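Gusetti Sim Capture

Demonstration recording for manipulation policies, from Zeltetti

Gusetti Sim Capture records teleoperated and scripted demonstrations in simulation and writes them as training episodes. An operator drives the arm with a hand controller or leader arm. Joint positions, gripper state and rendered views share one clock, sampled at 30 Hz.
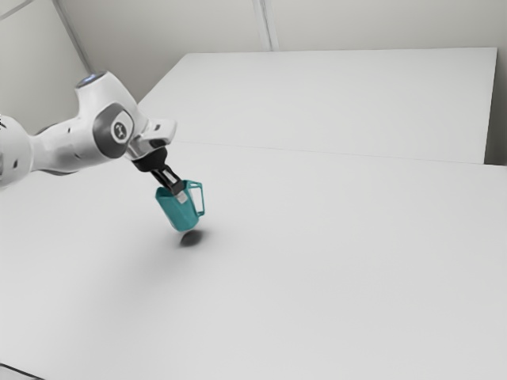

Urkent Tveit

The mug lift task ships with the base package. The gripper closes on the rim from above and raises the mug clear of the table. Start poses are randomized per episode; table and walls stay plain unless a texture set is loaded.

Episodes are saved whether or not the lift succeeds, with the outcome stored as a label. Failed grasps can be filtered at export.

Specifications
Record rate: 30 Hz
Render size: 648 x 648
Mug lift starter set: 595 episodes
Batch replay: up to 100 episodes per job
Control input: hand controller, leader arm, script

License is per workstation. Replay on a headless server requires the batch add-on. The next task pack ships in March.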